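Keeping the grippers going at Troketti
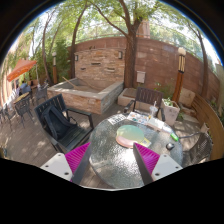

Zainab Osagie

The hand-held grippers at Troketti get used outdoors more than anyone planned, on patio tables as often as on benches. Tülin Işık looks after them, and most of her time goes to the fingers.

"People ask about the software," she said. "What I do all day is screws and rubbing marks."

Each finger has a magenta ribbed wedge with a dark gray strip along the inner side, fixed to a white plate. Işık starts at the plates. She checks the screws with a short driver before a unit goes out and again when it comes back. If one turns at all, she takes the finger off, cleans the seat and refits it.

"A loose plate doesn't look like much. You see it in the tips. They close a little crooked and the operator starts twisting the wrist to make up for it."

Next come the gray strips. She wipes them with a damp cloth, lets them dry and presses along the length with her thumb. A strip that lifts at either end is replaced, and so is the one across from it. "I tried changing one side only. The old one slips and the new one grabs."

The ribs need a soft brush. Sugar from drinks is the worst thing she finds between them, and sand is next.

After that she opens the fingers all the way and closes them 60 times on a foam block. The tips have to meet within 2 millimeters of each other. Unit 14 failed that test three times in November before Remzi Karabulut found a bent pin in the slide.

"I had swapped the wedges twice by then," Işık said. "He had the pin out in ten minutes."

The camera gets less attention. She cleans the lens, looks at a test picture and makes sure both fingers show to the same height. Glass tabletops in full sun give a strong glare, and she asks operators to move to another side of the table before they touch any settings.

Her log is a paper notebook, now at entry 317. Karabulut wants it typed up. Işık said she will get to it once the spare plates arrive from Uysal.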